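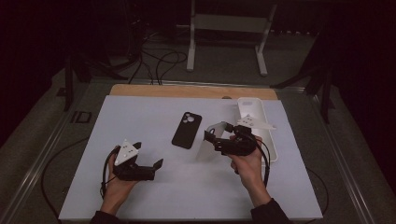

The call came in at 3:40 in the morning, and Danilo Quiambao was awake for it, as he usually is. A fishing boat with a crew of 15 had lost its engine and was taking on water well off the coast. The nearest merchant ship was nine hours away. The nearest helicopter with the range to get there was sitting on a ramp at the Fetgate air station, and its crew was asleep in the next building.

Eleven minutes later they were walking out to it.

Search
Search this site
Go

Quiambao has worked the night desk at Fetgate for most of his career. He is a civilian now, after two enlistments, and his job is to decide who goes and how far. He keeps a paper chart next to the screens. On it he draws a circle for each aircraft, showing how far it can fly, hover for half an hour and still get home.

"The circle is the whole job," he said. "Everybody wants to talk about the hoist. The hoist takes ten minutes. I'm worried about gas."

The boat that night was outside the circle. To reach it, the helicopter would have to take on fuel in the air from a tanker plane, in the dark, in 30-knot winds. The tanker was already up on a training flight. Quiambao asked its crew to turn around, and they did.

Gwenllian Powell was the pilot in the right seat of the helicopter. She has 2,125 flight hours and has refueled in the air many times, though she said she has never come to like it. The helicopter flies close to its top speed while the tanker flies close to its slowest. The pilot pushes a long probe into a basket at the end of a hose. When the air is rough, the basket moves.

"I missed twice," Powell said. "Third time we got it. I don't remember talking during any of that, but the tape says I was talking the whole time."

They reached the boat shortly after sunrise. Its stern was low and most of the crew had gathered on the foredeck. Percy Villanueva, the rescue swimmer, went into the water on the left side, where there was less loose line. The boat's mast was swinging too widely to lower a basket to the deck, so the men had to jump one at a time and be brought to the hoist.

Villanueva said the first man would not let go of the rail. The captain talked him into it. After that it went faster.

The helicopter could not carry everyone. A second aircraft from Barbier, farther down the coast, took the last six. The whole operation covered 752 miles for Powell's crew and needed a second refueling on the way back. All of the fishermen were alive when they landed. One had a broken wrist.

The unit flies fewer of these long missions than people in town assume. Most weeks are training, maintenance and short trips for injured sailors. Pacita Mercado, who runs the maintenance shop, said a long flight over salt water means two days of washing and inspection before the aircraft goes back on the schedule. She would like a third helicopter. She has asked for one every year.

A replacement hoist motor was fitted in June, and the shop still keeps the old one on a shelf for parts.

Powell was back on the schedule that weekend. Villanueva took four days off and went to see his mother. Quiambao finished his shift, erased the circles and drew new ones for the morning crew.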